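Keep the Boring Toys

March 30, 2025

Wrote this fast, between a school pickup that got moved and a dinner I haven't started. Bear with me.

There is a cupboard in the family room at the Whitcombe community center that is being emptied next week. Blocks, pegs, boards, sticks, a tub of wooden beads with no string. All of it going. In its place, a subscription. Netbridge, if you haven't had the email, is the tablet thing, 20 licenses to start with, and a charging cart where the cupboard used to be.

I am against it. Not against tablets, we have one, it saves my life on Saturday mornings. Against the swap.

What bothers me is how easy it was. The old stuff had no login and no progress chart, so when somebody asked what it was for, there was no slide to put up. Corrado Bortolotti, who ran the last parents' evening and ran it well, asked the room what the blocks "deliver." Long silence. I was there. I had nothing either. Thought of nine answers in the car.

So, the answers from the car.

A block is the same block every day. Sounds dumb written down. But a three year old spends most of the week having things change under her. Shoes that fit in January don't fit now. Grandma's here, Grandma's gone home. The block is where it was and weighs what it weighed. She can get a little better at it than she was yesterday and know it herself, without a chime.

Second. A plain piece doesn't tell you what it is. My son had a stick off some long-dead construction set and it was a key for most of a winter. Then a thermometer. He took the temperature of the couch. Try that with a plastic phone that already says it's a phone. I don't mean that the fancy toys are bad, only that they've done some of the work already, and the work was the fun part.

Third, hands. This one gets me worked up. Atieno Nzioka teaches first grade over in Trurnamcombe and she told me the kids come in able to swipe and pinch a screen and then can't do up a zipper. Some can't hold scissors. She isn't a scold about it, she has a phone in her own hand half the day like the rest of us. But she keeps a shelf of small fiddly things by the window and she says the first two weeks of the year are mostly that shelf. Picking up. Putting down. Putting down is harder, by the way. Watch a kid who has just built something tall try to let go of the top piece. The whole arm goes stiff. Breath held. There's no app for letting go of a thing slowly.

I've heard the case the other way and it's not a stupid case. Wendelin Lehner put it to me over the fence: pieces get lost, pieces get licked, someone has to pick them up, and the someone is always the same two people. True. I've been one of the two. I have also stepped on a peg in the dark and said a word. He also says the kids walk right past that cupboard, and he's right that they do, when it's shut and there's a coat rack in front of it. Move the coat rack.

And money. The center paid $700 for the first year of Netbridge, it's in the newsletter, anyone can look. The block set in that cupboard was bought second hand before my oldest was born, for a lot less than that, and hasn't asked for a renewal. Hadi Khoury did the sums for the newsletter and was very fair about it, I thought, put both numbers side by side. But then the piece went on to talk about "engagement" for three paragraphs and the blocks got one line. One line! For something two generations of kids here have chewed on.

I know how this sounds. Sounds like someone who wants it to be 1982. I was barely in school in 82 and it wasn't all that great, the toys were sharp and the car had no seat belts in back. I don't want it back. I want a shelf, at kid height, with a few things on it that don't do anything.

A few is the point too. We had the big haul at home, after two birthdays and a generous uncle. Bins of it. A Uduvier garage with an elevator, a kitchen that sizzled, a farm. The kids would tip out a bin, stand in it, and wander off to find the cat. So last year I put nearly all of it in the basement and left out one tray. I felt mean for a day and a half. Then it got quiet, the good quiet, and I looked in and they had been at it for most of an hour with next to nothing.
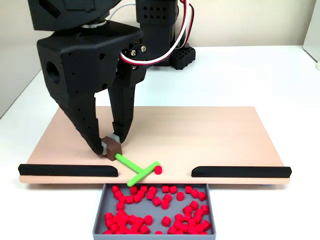

Setting out is half of play, and adults skip it. We dump. Guido Fiore, who looked after my two before they were school age and had more patience than anyone I've met, never dumped. He'd clear a spot, put down a board, and put a couple of things on it, and then go do something else, on purpose. A small brown cube and a lime green T-shaped stick on a peach board, that's plenty, that is already a question. Does the cube stand on the T? Can you push it with the T? Is it a hammer, is it a rake? The stick's one end hangs out past the front of the board and I can tell you any toddler alive would go for that end first, because it's the bit you can get a grip on. And the plain board does more than people think, it gives the thing a place to happen. Big floor, small cube, kid loses interest. Small board, small cube, kid leans in.

Guido never explained any of this, I should say. I'm explaining it for him and he'd probably roll his eyes. He just did it every morning and the kids sat down.

Which brings me back to the cupboard. It isn't a good cupboard. The door sticks, half the beads are gone and there's a board in there with a tooth mark in it that I'm fairly sure belongs to my family. Nobody has sorted it in years and whoever does will fill a trash bag, fine, fill one. Toss the broken ones. Toss the puzzle with the missing duck, it only makes people sad. But keep a tray's worth. Keep the cubes and the sticks and anything flat you can set them on. Put the charging cart by the other wall, there is room, I paced it out while everyone was getting their coats.

The email said replies from families are welcome until Friday and the list has 200 names on it. Last I heard, hardly any had written back. It takes a minute. Say what your kid played with and for how long. If they love the tablet say that too, I'd rather it was decided by people who've watched a kid on that floor than by whoever was still awake at the end of the meeting.

If the answer's still no, I'll come by with the car on Saturday and take the lot. Somebody please tell me wich door will be open.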